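2026-06-21

I drove over to Tisdale for the open day at Jiranico. I had signed up in January, when they first put the form online, and then forgot about it until the reminder email came. It's a 23-mile drive for me and the last part is all road work, so I missed the welcome talk. A man at the door gave me a sticker and told me to go in wherever I saw people standing.

Jiranico rents the back half of a building that used to be a flooring warehouse. The front half is offices and wasn't part of the tour. They make software for robots that work in stores and stockrooms. They don't build the arms or the hands themselves, which I hadn't understood from the website. What they do is the part that decides where the hand goes and how hard it closes. If you were hoping to see a production line, there isn't one.

Visitors went around in groups of 16. My group was mostly people who run small stores, plus a couple of students and one retired machinist who asked better questions than the rest of us. There were two stops on the tour. The first was Briro, a wheeled cart that scans shelves and reports what's low. I didn't get much out of that one. It drove up an aisle, stopped, drove back, and a list came up on a screen. The list was correct as far as I could tell. A store owner next to me asked whether it could read a handwritten price tag and was told no, not yet.

The second stop was Chambi, and it took up most of the afternoon. Chambi is the name of the project, but everybody there used it for the robot too. It has two arms and stands on two feet, and the job they've given it is grocery picking. Somebody sends an order, the robot goes to the produce stand with a shopping basket, fills it, and brings it back.

The engineer who ran the demo spent a lot of time on the basket, more than on the vegetables. I expected the picking to be the hard part. She said picking up a carrot was something they had working early on. Holding a basket by the rim with one hand while the other hand reaches into it took them far longer. A basket tips. The weight shifts every time something goes in. The arm has to feel that and make up for it, and it also has to keep the basket out of the way when the robot turns, so it doesn't hit the stand or a table on the way past.

We watched from behind a strip of tape, but they had a monitor up showing the view from the robot's head, and she let us save some stills from it afterward. I took a few of the basket handling, which was what I'd been watching for anyway.
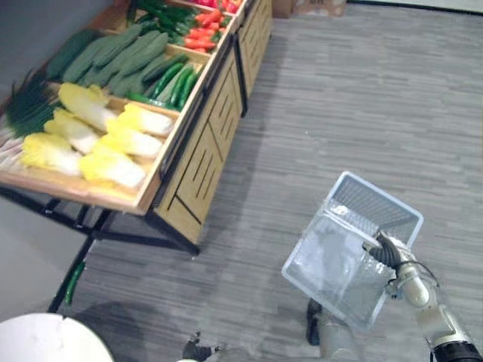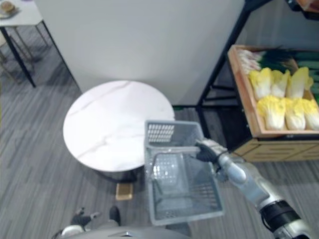
The stand with the napa cabbages is on the right in the second one, past the round table.

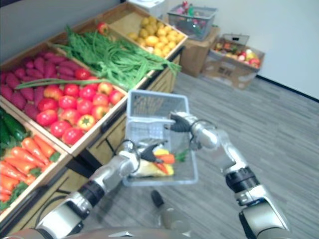
The pace is slow. I want to be clear on that point for anyone who has only seen the short clips online, which I suspect are sped up. One order with 3 items in it took long enough that people started side conversations. The machinist timed it on his watch but didn't share the number, he just nodded and put his sleeve back down. The engineer didn't try to sell us on speed. She said they keep it slow on purpose when visitors are in the room and that it runs a bit quicker the rest of the week.

I asked how it knows how hard to squeeze. The answer was partly about the motors in the hand, which can report how much they're pushing, and partly about practice. They have people run the robot by remote for hours, doing the same orders again and again, and the software learns from those recordings. She said tomatoes were the item they'd had the most arguments about. If you set the grip for a cucumber you ruin a tomato, and if you set it for a tomato you drop the cucumber. For a while they had a separate setting for each vegetable. They've since thrown that out and let it adjust as it closes.

One of the store owners asked the question I think most of us had, which was what the thing costs. They wouldn't give a price. They did say they aren't selling it to stores yet, and that the first sites will be places that pack orders for pickup, with no shoppers walking around. He also asked about cleaning. Produce is dirty, and hands with that many joints collect grit. She said they wipe the hands down at the end of each day and that a glove is being tested, though the glove makes the grip worse – so for now they go without.

There was a part where visitors could write an order on a card and hand it in. I wrote carrots and a green onion. My card didn't get used. A woman in front of me asked for cabbage, and the engineer said they'd rather not do cabbage with a group in the room, it's heavy and round and they still lose one now and then. I liked that she said so plainly. I've been to demos at other companies where you never hear about anything that doesn't work.

Afterward there was coffee and a sheet cake in the hallway and almost no place to sit. I talked with one of the students, who is hoping for a summer job there running the remote controls. He said he'd tried it for ten minutes that morning and his shoulders were sore. You hold your arms out in front of you the whole time, and the robot's arms follow.

A few practical notes if you're going to the next one. Parking is on the north side, and the map in the email has it wrong. Bring a sweater, they keep the demo room cold. Sign up for an early group if you can, because ours got less time at the end for questions. The Briro stop can be skipped and you can go straight to Chambi if you ask at the door – I only found that out on my way back to the car.

They said the next open day will be posted on the same page as this one. I'd go again if they have the glove working by then.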